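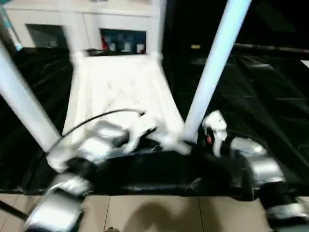
Could the slow finish of 2627 be simply the old hydrometer, and not the yeast at all? So asks the pencil note I found this morning under my last entry, and it adds that the sample was probably still full of gas. It is a fair question. I answer it here with today's readings.

April, started 8:40 in the morning

Batch 2627, Namby pale ale, second version of the recipe. Fermenter by the wall, held at 69 F. I took the sample, poured it between two glasses until there was no more foam, and let it stand until it was at room temperature. Old hydrometer: 1.016. New hydrometer (the one ordered from Bhatt): 1.014. Then I checked both in plain water at the temperature written on their papers. The new one gives 1.000 and the old one gives 1.002. So the pencil note is right about the instrument. I put a piece of tape on the old one with "reads 2 high". Please do not remove the tape.

The gas I can not exclude for the earlier readings. I did not write down if I had degassed the samples, and I do not remember it. From now I write it every time.

But 1.014 is still higher than what I wanted. The target was 1.011. With the same yeast, the first version went to 1.011 without any trouble, so there is something left to explain. Differences between the two versions, as far as my notes show them:

Mash was warmer. I planned 150 F and the page says 154 F at the middle of the mash.
More crystal malt, from the bag marked Brovbridge.
The yeast was from the older jar.

I think the mash temperature is the main thing. Four degrees is not so little. The crystal malt would also leave some sugar but I added only a small part more.

11:15

Tasted the sample. A bit sweet at the front, orange peel, a little bread. The bitterness comes late and is softer than in the first version. No butter, no green apple. I would drink this with a pizza and be happy, but for the Sonbridge tasting table it is too heavy, I believe. They asked for something dry.

I rocked the fermenter gently to bring up the yeast and changed nothing else. If I also raise the temperature I will not know which of the two helped. Next reading in three days. If it stays at 1.014, I call it finished and package it as it is.

Batch 3411, the stout

Only a short look. The airlock was low, so I filled it to the line again. I did not open the lid. On the label somebody has written the hop name over the malt name and now both are hard to read. I wrote a new label and put the old one in the back of this notebook.

2:30 in the afternoon

Cleaned the transfer hose and the two spigots. One washer is flat on one side and I replaced it with the last one in the drawer. To order: washers, sanitizer, one more long thermometer. The short thermometer does not reach the middle of the grain, and possibly this is how I got 154 F without noticing in time. I should have stirred before I measured.

For the third version of Namby:

Mash at 149 F, stir, then read in three places and write all of them.
Crystal malt back to the first amount.
Fresh yeast, no jar.
Same hops, same water.

To whoever wrote the pencil note: thank you, and please put your initials the next time so I can ask you about the water too.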